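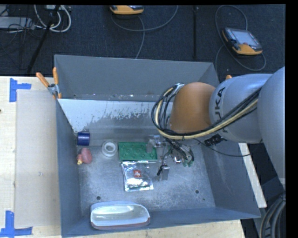 Metal storage bins: your questions, our answers

Hastby sells and hires out open-topped metal bins, new and second-hand, to workshops, stockrooms and people with very determined ideas about their garage. These are the questions that reach us most often. Some have been tidied up for spelling and one for language.

My bin arrived with scratches on the floor. Is it faulty?
If you bought it from the second-hand list, no. Metal bins have things dropped in them for a living, and the floor gets cloudy and scuffed long before anything goes wrong with it. If you bought it new, send us a photo and we'll swap it. We can tell the difference between a bin scratched in the van and a bin scratched by a year's worth of bolts, so please don't try it on.

What about chipped paint or coating?
Chips along a lower edge are the usual place, as that's where everything slides to. Bare metal showing through is fine in a dry room. In a damp one it will rust, slowly at first and then all at once while you're on holiday. Rub the loose bits off with fine sandpaper, wipe it down, let it dry and put on two thin coats of metal paint. One thick coat will run, and you'll have to look at the runs for years.

Will the paint match?
Almost certainly not. Grey is a much larger family than most people suspect. Our own bins have been three different greys over the years, all of them called Grey on the invoice.

Why do some of the bins have a sloping side?
So that small things roll down to where you can get at them. It also makes the bin easier to wipe out. The price is a bit of lost room at the bottom, so if you're storing boxes, get straight sides. The Portela has slopes, the Gurkell doesn't. People who order the wrong one generally ordered by colour.

How deep should I go?
Shallower than you think. A deep bin looks sensible when it's empty, and then you spend your mornings head down in it feeling about for a washer. As a rule, if you can't touch the floor of the bin without your shoulder getting involved, it's too deep for small parts. Keep the deep ones for long or bulky things.

Can I mix different things in one bin?
You can, and everyone does. It works well enough if the things are few and don't look alike. A dark cylinder and a small silver block will never be mistaken for each other. Four kinds of nearly identical bracket will be, every time, by whoever is in the biggest hurry.

Two bits of advice if you do mix. Anything see-through should go in a bin of its own or have a strip of coloured tape on it, as clear plastic against scuffed grey metal is very good at not being there. And grey items in a grey bin are a hobby, which you may or may not have time for.

How do I stop round things rolling about?
Lay them against a side wall and they'll mostly stay put, provided the bin is level. If they won't, a rubber mat on the floor cures it. We sell mats cut to size. An offcut of old carpet does the same job for nothing, though it collects swarf and will need throwing out now and then.

Will it mark my workbench?
Yes, if you drag it. Metal on a wooden top leaves a grey smear at best and a groove at worst. Lift it, or get a set of stick-on felt feet. The feet come off after a while and are then found in the bottom of the bin, so think of them as a subscription.

What's the best way to clean one?
Empty it first. We mention this because of a phone call. After that, brush out the dry stuff, wipe with warm water and a little washing-up liquid, and dry it with an old towel, getting right into the corners. Avoid wire wool on anything coated. For oil, use sawdust or cat litter, leave it overnight and sweep it up in the morning. The scrape marks won't come out, and any product claiming otherwise is selling you a shinier scrape.

How much weight will it take?
The Gurkell is rated for 101 kg, spread evenly. That's the bin. Your bench has its own opinion, and so does your back. Please don't fill a bin on the floor and then work out how to get it up on the table.

Do you do lids?
For the Gurkell, yes. For the Portela, we did once, and they were used mainly as trays, so we stopped. If you happen to have an old one, it makes a decent tray.

Can I hire instead of buying?
Yes, by the month, up to 11 months. After that it's cheaper to buy, and we'd rather tell you now than have you work it out later and write to us. Hire bins come as they are, scuffs included. Bring them back empty and more or less clean. We don't charge for ordinary wear – scratches, scrapes, flaking at the edges – but we do charge for holes you've drilled, however neatly.

Are these the same as the old Fomine bins?
Very nearly. We took over the Fomine range with the stock, the drawings and a drawer full of labels with the wrong code on them. If yours has 2840 stamped under the rim, it's one of theirs, and Gurkell lids will fit it with a bit of persuasion. Use the heel of your hand for the persuading and leave the hammer where it is.

Where do I send a question that isn't here?
Use the contact form. We answer most days before four in the afternoon, August excepted, when it may take until September.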